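Bench notebook, pitching and scoring
1 Dec 2018

Print this page | E-mail this page 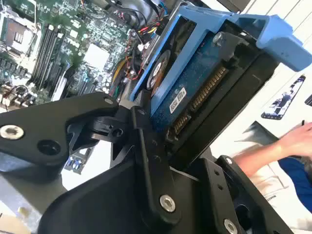
Long session on the Misville game logs, and I'm writing it all down before I forget what I changed. The question was the same one we've been chewing on since the season ended: does our lot fall apart third time through the order, or does it just feel that way from the bleachers? I had been working from the scorebooks, typed in by hand, but the pitch-by-pitch stuff only exists as files, and there's a lot of it. Anyway, the logs are all in one place now and I've stopped pretending I can read the pencil ones.

First pass was rubbish. I forgot that Penau's scorer puts a foul tip down as a swinging strike and ours puts it down as a foul, so their pitchers looked like world-beaters and ours looked like they were lobbing it in underarm. Fixed with a lookup by home park. If you're using the old sheet (the one with the green tab), please don't, it's still got the mistake in it.

Second pass much better. I split every start into first, second and third time through and only kept the ones where the starter faced at least one hitter three times. That left 136 plate appearances in the third-time pile. Not loads. Strikeouts drop off, walks hardly move, and the hard contact goes up, but most of that comes from two games against Rusnák, and one of those was the windy one where everything in the air to left just kept carrying. Take those out and the line is nearly flat. I took them out, put them back, took them out again, had a cup of tea and left them in with a note beside them. I don't think we get to drop games just for being annoying.

What did jump out, and I wasn't looking for it, was first-pitch strikes. When our starters get ahead the third time round they're fine, same as in the first inning or near enough. When they fall behind they go to the fastball every single time and everybody in the league seems to know it. I'd like to see the same split for the relievers but their pitch types are mostly blank before midsummer. Whoever has the charting cards from the Penau road trip, could you dig them out? They were in the equipment bag with the spare rosin in November and I haven't seen them since.

Gun readings: still not happy. The Cosix at our place reads quicker than the one at Rusnák, some 2 mph on the same pitchers, and I can't tell if that's the gun or the angle from behind the screen. I've left velocity out of everything for now. It would be nice to say the starters are tiring, and the readings even lean that way a bit, but they lean that way at home only, so no.

To do:
- relievers, once the cards turn up
- redo catchers' caught-stealing with the pitcher's time to the plate, at least for the 4 games we have on video
- ask about moving the gun a few feet nearer the middle
- check the extra-innings game, the batting order goes wrong after the double switch and I think I've got the shortstop hitting twice

Tried plotting it all by count as well. Too many colours, couldn't read it. Will have another go with just 0-0, 0-1 and 1-0.

Recent entries
Foul tips, and why our numbers don't match Penau's
Typing up the scorebooks, part 2
Cosix gun: first readings from behind the screen
Bunting against Rusnák
Infield depth with a runner on third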